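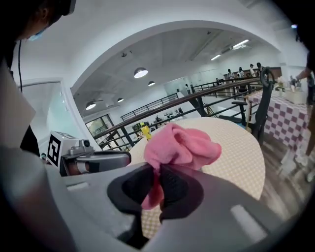 Valter Solheim wants the stair landing closed off before anyone teaches with the hand-held grippers again, and he put that at the top of his remarks on the last sheet. The rest of his remarks are copied in under the items they belong to. Replies are from the site lead.

Hand-held gripper teaching: site safety checklist with comments
Site: Utdale, upper landing
Project: Fletix, cloth handling tasks
Inspection date: 31 May 2018
Result: open, 2 items to fix before next session

Section A. Work area

A1. Teaching table stands level and does not rock when pushed from the side.
OK. Round table. Checked with both grippers resting on it.

A2. Clear space for the demonstrator to step back without touching a wall, chair or second table.
OK with comment. The black chair behind the round table has to be moved for tasks that need the demonstrator to walk all the way around. Put it back against the wall, not on the landing.

A3. Stairs and drops guarded.
NOT OK. There is a railing with a wooden handrail and metal balusters, and it is sound. The problem is the top of the stairs. A demonstrator watching the finger pads does not watch the floor.
Solheim: A rope is enough if it is at waist height and a bright color. Tape on the floor is not enough, people step over it.
Reply: Rope ordered. No teaching within reach of the top step until it is up.

A4. Nothing can fall through or over the railing to the level below.
OK with comment. Small props are to be kept in a box when not in the task. Soft items such as cloths are allowed on the table edge. Hard items are not.

A5. Floor dry, no loose mats.
OK.

Section B. Grippers

B1. Finger pads seated fully and not torn.
OK. Pads pulled by hand on both units. Left pad on the second unit shows wear at the tip but is tight. Look again in October.

B2. Gripper closes and opens through full travel without sticking.
OK. Opened and closed 5 times each, empty, then 5 times on a folded cloth.

B3. Pinch points known to the demonstrator.
OK. Asked both demonstrators to point them out. Both named the pads. One had to be told about the linkage behind them.
Solheim: Add a line to the briefing card. Keep the free hand off the body of the tool forward of the grip.
Reply: Added.

B4. Marker box on top of gripper secure, all screws present.
OK. The marker face was wiped with a dry cloth. Do not use cleaner on the printed square, it lifts the black.

B5. Camera fixed and lens clean.
OK on both units. Lens cap for the first unit is missing. Not a safety item, but please find it.

Section C. Cables and power

C1. Cables routed away from feet and from the demonstrator's elbows.
NOT OK. One cable was lying across the walking path between the two tables at the time of the check. It was moved while I was there, but there is no hook to hold it.
Reply: Hooks from Chacko are in the supply cabinet. Fit two on the wall side.

C2. Batteries charged off the landing, on a hard surface.
OK. Charging is done in the back office.

C3. Battery packs free of swelling or dents.
OK. Pack 300 was taken out of use in the earlier inspection and is still in the tray with the good ones. Tag it and take it away.
Solheim: I asked for this last time too.
Reply: Tagged and sent back.

Section D. People

D1. Demonstrators briefed on the task and on how to stop.
OK. The stop rule is to open both grippers, lower them to the table and say stop out loud. The person at the recorder ends the take.

D2. Face masks worn where the site asks for them.
OK. Spare masks are with the props.

D3. No loose scarves, long sleeves or lanyards near the pads.
OK with comment. One lanyard was removed before start. With a cloth task it is easy to pick up a sleeve along with the cloth and not feel it through the tool.
Solheim: True. Roll sleeves to the elbow for every fabric task.

D4. Helpers resetting props wait until the grippers are down.
OK with comment. Watched three resets. In one of them the helper reached for the cloth while the right gripper was still closing. Nothing was touched. The rule is now that the demonstrator says clear first.

D5. Rest break kept.
OK. The tools feel light at first and heavy after a while. Swap demonstrators when takes start to get slow or the wrists drop.

Section E. Carrying the task over to the robot arm

E1. Recordings from this site are checked before they are played back on an arm.
OK. Take 766 was held back because the cloth was lifted well past the arm's reach on that side. It should be marked as not for playback in the log.

E2. Arm speed limited on first playback of a new task.
Not checked here. The arm is at Flumport and has its own sheet.
Solheim: Then say so on the form every time. A blank looks like it was forgotten.
Reply: Agreed, wording changed.

E3. Stop button within reach of the person watching the arm.
Not checked here. See Flumport sheet.

Actions open
A3: rope across top of stairs. Site lead.
C1: two cable hooks, wall side. Site lead.

Watch items
B1: left pad, second unit. B5: lens cap. D4: helper must hear clear before reaching in.

Teaching may go on at the inner end of the landing while A3 is open, one demonstrator at a time. Send a note when the rope and hooks are in place and the two items will be signed off without a full repeat inspection.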